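Saturday was supposed to be a quick sort through the T-shirt drawer, and then Fiona called from Lindsay and we talked for so long that I was still folding at dinnertime! She says I should toss anything I haven't worn in 2 summers. Easy for her (she owns maybe one T-shirt).

I did the loud printed ones last, the yellows and blues, because I can never decide on those.

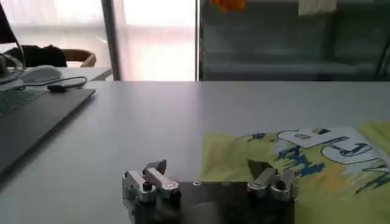 Do printed shirts need to be folded a special way?

I fold mine in thirds with the print facing out, so I can find the one I want without digging.

The keepers went back in the drawer and the other 5 are in a bag by the door for Keir.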